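Washing printed tees – inside out or not?

lacey_m
Joined in April, first real post! My son has a drawer full of band shirts and the lettering keeps cracking on me. I've always washed them right side out, warm, then 33 minutes in the dryer, same as my mother did with everything we owned. Is that what's doing it?

Branwen S.
Oh Lacey, welcome! It's the dryer, I'd bet my good scissors on it. Cold wash, inside out, hang them up – I have one with almost 100 washes on it and the print is still lovely.

petrica58
I'll disagree a little, Branwen. Hanging stretches the shoulders on heavy cotton. I dry mine flat and they keep their shape for years.

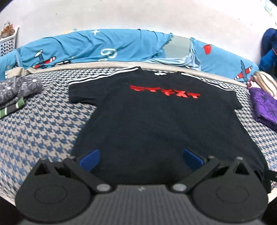
1 min read · 4 replies

Chaminda H.
With Petrică on the flat part, though I've never bothered turning anything inside out and my black shirts with red lettering are fine. Maybe I'm just gentle with the soap.

Branwen S.
Well, I'm still hanging mine, dear – from the hem, so the shoulders don't stretch! Lacey, do try one each way and come tell us.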